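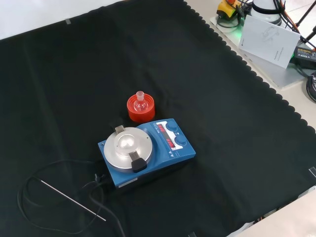 Stirrer hotplate on the prep table, with block, probe and flask stand

Hotplate walk-round, Venlow teaching lab
Done Thursday, first thing, before the 10 o'clock group

I do this one every month and I always say I'll keep the comments short. Anyway!

1. Housing and feet
OK. No cracks in the blue casing that I could find, and I went around it with a flashlight. It doesn't rock when you push on a corner. I wiped it down with a damp cloth after unplugging it (please unplug first, I keep finding people wiping around live plugs).

2. Displays
OK. Both red displays light up right away and all the segments work. I ran the set number up and down to be sure, since we had one last year that couldn't show an 8 and someone read it as a 0 all afternoon.

3. Knobs
Upper one fine. Lower one a bit stiff near the start of its travel -- still usable, but I'd like Climport to look at it when they come out in November. Marked as COMMENT, not a fail.

4. Heating block
OK. Seated flat, no wobble, and the handle is tight. The hollow in the block was clean when I checked it. If you get oil or anything sticky in there, tell me the same day and I'll show you how I get it out without scratching the metal.

5. Temperature probe
Checked at 50 against the Yen reference thermometer and they agreed to within a degree, so I'm happy. The tip is straight. Please put it back in its sleeve when you're finished, it gets bent in the drawer and then I have to order another one from Sullora and wait forever.

6. Cables
This is my one real grumble. The probe lead and the rest of the black cabling had way too much slack on the table. A loop lying near the front is asking for a sleeve to catch it, and then the whole lot comes with you. ACTION: gather the slack behind the unit with a hook-and-loop tie. I have a bag of them in the top drawer, help yourselves.

7. Plug and connector
OK. Probe connector pushes fully home at the back left. Outlet tested, tag number 193 is still readable.

8. Table surface and covering
The black cloth is handy for spotting glass chips but I couldn't find a heat rating for it anywhere. ACTION: swap for a proper heat mat before anybody heats on this table. Until then stirring only, please, and yes that includes "just for a minute."

9. Glassware
Round-bottom flask checked for stars and scratches, none found. Orange-red holder grips it nicely. Keep using a holder every single time you set one of these down!

10. Stirring
Ran at 1000 with a bar in a beaker of water. Smooth, no rattling.

Result: pass with 3 items to follow up (lower knob, cable slack, heat mat). I'll recheck the cables and the mat next week.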